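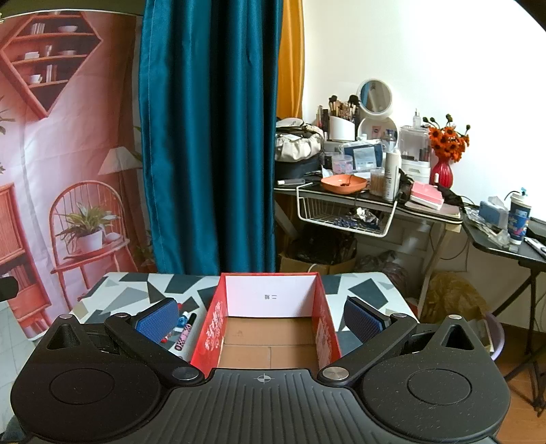
Open red carton with its top flaps missing; markers on the cloth to the left.

July
By Ismael Bragança

The case for the flapless carton

A cardboard carton with its top flaps removed is a better container for small working items than most of the products sold for the purpose. I have held this view for long enough to have argued it at work, at home and once in a stationery shop in Clistomstead, and the objections have been consistent enough to deal with in order.

The definition matters. I mean a printed retail carton, the sort that goods are sold in, with a plain brown floor and a coated outer face, standing on its base with the top open. I don't mean a corrugated shipping case, which is too deep and sheds fibre at the cut edge, and I don't mean a shoe box with a separate lid, which has different problems.

The first objection is stiffness. Flaps contribute to the rigidity of a carton when it is closed, and removing them lets the long walls bow outwards. This is true under load. For pens, markers, tape, clips and similar contents the load is slight, and it bears mainly on the floor. A wall starts to bow when the box is picked up by one side, or when it has been overfilled. The remedy in both cases lies with the user. A strip of card glued along the inside of the long wall will stiffen it if the habit can't be broken.

With the flaps left on, the container is worse in daily use. Folded outwards, they widen the footprint and catch sleeves. Folded inwards, they take up depth and hide whatever has slid beneath them. Left standing, they obstruct the hand on every approach. A person putting down a marker at the end of a job will put it in a box if the path is clear and beside the box if it isn't. Most of what is called untidiness on a work table consists of objects lying a short distance from the container they are supposed to be in. The pens and markers on the cloth at the foot of a box are the usual evidence.

Cut the flaps off along the crease from the outside, with a steel rule and a fresh blade. Scissors leave a stepped edge. Tearing lifts the printed layer and exposes the grey or brown core, which then collects dirt. If the crease is soft, cut slightly above it.

Nivaldo Medeiros, with whom I shared a workroom for two years, held the contrary position. He bought a Dekwood desk organiser with fixed compartments and was pleased with it for most of a winter. His argument was that compartments impose an order which an open box can't. A compartment assigned to pencils holds pencils, and a glance tells you whether any are missing. I accept this for a collection that doesn't change. Ours changed constantly. Thick markers wouldn't go into the pencil slots, glue sticks went wherever there was room, and by spring the organiser had acquired an overflow mug. The mug then needed a place of its own.

An open box has no opinion about the diameter of its contents. If division is wanted, an offcut of card slotted across the middle will provide it, and the divider can be moved or thrown away when the work changes. I see this as the strongest point in the box's favour. Purpose-made storage fixes its assumptions at the time of manufacture, and the buyer has to keep meeting them.

The second objection is appearance. People who have taken trouble over curtains and a tablecloth don't want packaging on the table, and they suspect that a carton makes the room look as though someone is moving out. I have less patience with this one. A plain brown case does look provisional, I agree. A red printed carton with white lettering on its sides is a different object, and beside strong textiles it is hardly out of place. Packaging is printed to be looked at. Where the lettering is unwelcome, the face can be turned to the wall or covered with paper. I'd leave it alone. Covered boxes look neat for a month, after which the paper lifts at the corners and the whole thing appears more neglected than the bare carton did.

There is also the matter of the inside wall. Many cartons are white on one inner face, some with small printed characters left from production. A pale interior is useful, particularly at the back, where dark caps show up against it. Given the choice between two cartons of equal size I take the one with the lighter interior.

Capacity should be kept low. My own rule is 40 items, counting a packet of refills as one. Beyond that the contents form layers, and the lower layer goes out of use. I reached this figure after emptying a deep box inherited from a previous tenant, a Xavier school-supplies carton that held 600 paper fasteners, a quantity of dried-up felt pens and a stapler I had already replaced. Everything on top of the pile was in working order. Depth had done the rest. The walls should stand a little lower than the tallest item stored, so that something always projects and can be pulled out without searching.

I wouldn't use a carton near a sink, under a plant that drips, or for anything with a blade exposed. Wet board delaminates at the glued seam and doesn't recover. Nor would I use one for ink bottles. The Rodmont metal trays we had at work were correct for that and I have no quarrel with them, although they were also used for pens, where they were noisy and scratched the table.

The final objection, raised by Medeiros when the others had been answered, is that cartons wear out. They do. The corners soften first, then the front edge, where the wrist rests. A box in daily use will need replacing, and its replacement will arrive in the ordinary course of buying other things. The contents are tipped out at that point, the dead pens get thrown away and the old carton is flattened for recycling. An organiser that lasts indefinitely never prompts this, and his still had pencils in it too short to sharpen.

He keeps it on a shelf now. His markers are in a biscuit carton with the flaps on, tucked inwards, and he loses the caps underneath them.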